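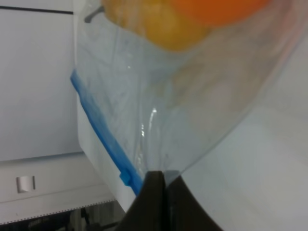 Home Products Support Tickets Manuals Contact

Ticket 707
Product: Furkitier bottom-freezer refrigerator, Wannasri 2000 control board
Subject: Produce freezing in the lower drawer, fresh food section set to normal
Status: Closed
Opened: October 7, 2025

Reported problem

The refrigerator is in a shared break room kitchen. Vegetables kept in the lower drawer come out with ice on them, mostly the ones at the back. Milk and drinks on the door shelves are fine. Ice cream in the freezer is hard. There is no error code on the display. The setting has been on 4 out of 7 the whole time and was not changed before this started.

Turning the setting down to 3 helped the drawer but the top shelf got too warm, so it was put back to 4.

Customer wants to know if this is a sensor fault or a damper fault, and if it can be fixed without a service visit.

Support reply

Freezing in the lower drawer with normal temperatures everywhere else usually comes from one of these:

- Air damper stuck open or not closing all the way
- Fresh food sensor out of its clip or reading high
- Return air vent blocked, so cold air sinks and stays in the bottom
- Drawer pushed in past its stop and touching the back wall
- Humidity slider broken, leaving the drawer open to the supply air

Please check the return vent and the drawer first. No tools are needed for those. Do not change the temperature setting while you are testing. Each change needs a full day to settle and it makes the readings hard to compare.

Check 1: Return vent

The vent is on the back wall, low down, behind the drawer. Pulled the drawer out and looked with a flashlight. A piece of paper from a takeout bag was against the lower half of the vent. Removed it. Put the drawer back and left the refrigerator closed overnight.

Result: a little better. Lettuce at the front of the drawer was fine the next day. Carrots at the back still had ice.

Check 2: Drawer and slider

The drawer stops where it should and there is a gap between it and the wall. The humidity slider moves and stays where it is put. Moved it from low to high. No difference.

Check 3: Temperature in the drawer

Used a Drusari probe logger with the probe taped to a glass of water, as support asked. The probe should not touch the plastic or hang in open air. It was left in for 16 hours with the door kept shut except for lunch.

The water near the front of the drawer stayed just above freezing. The glass was then moved to the back for the same length of time, and it had a skin of ice on it when the drawer was opened. The logger showed the temperature dropping during every compressor run and never getting all the way back up before the next one.

For the top shelf, the line on the graph was nearly flat.

The food was moved into the spare refrigerator down the hall before the next check. Anything loose was bagged. There was a clear zip-top bag of produce on the white tabletop that had not been moved yet, and it went with the rest. 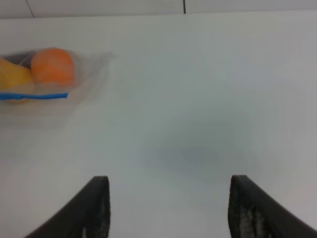 Check 4: Damper

Support sent the steps below. They are copied here for anyone with the same board.

1. Unplug the refrigerator and wait eight minutes.
2. Take out the top shelf.
3. Press the two tabs under the air duct cover and tilt the cover down. It is stiff the first time.
4. Find the damper flap. It is white foam with a plastic edge.
5. Look for ice or food on the flap and around the opening.
6. Leave the cover off, plug the unit back in, and watch the flap. The board runs it fully open and then fully closed at startup.
7. Unplug again before you put the cover back.

Result: there was a ridge of ice along the bottom edge of the opening. At startup the flap opened normally. On closing it stopped on the ice and left a gap about as wide as a pencil. The motor clicked for a few seconds and then quit.

Support reply

That gap is enough to cause the problem. The duct sends air down the back wall, and anything in the lower drawer near the wall gets it first. The board counts motor steps and has no way to know where the flap stopped, so no code is shown.

Please thaw the duct with the unit off and the doors open. Put towels down. Do not use a knife or a hair dryer on the foam. Then check the door gasket. Ice in the duct comes from moist room air, and a door that does not seal is the usual source.

Check 5: Thaw and gasket

Left the unit off with the doors open from closing time until the next morning. Dried the duct with a cloth. Ran the startup test again and the flap closed flat.

Tested the gasket with a strip of paper, shutting the door on it and pulling. It held at the top and along the handle side. At the bottom hinge corner it slid out with no drag. The gasket there was folded under itself. Warmed it with a wet cloth, pulled it straight, and put a thin coat of petroleum jelly on that corner. The paper now holds.

Check 6: Repeat of drawer test

Same logger, same glass, back of the drawer. No ice. The back now reads close to the front.

Resolution

Damper blocked by ice, caused by a folded door gasket. No parts replaced. Customer asked about a spare gasket. The Fasura gasket kit fits this door and can be ordered from the parts page.

Note added by support: run the paper test again in January. If the corner has folded back under, replace the gasket and reopen this ticket.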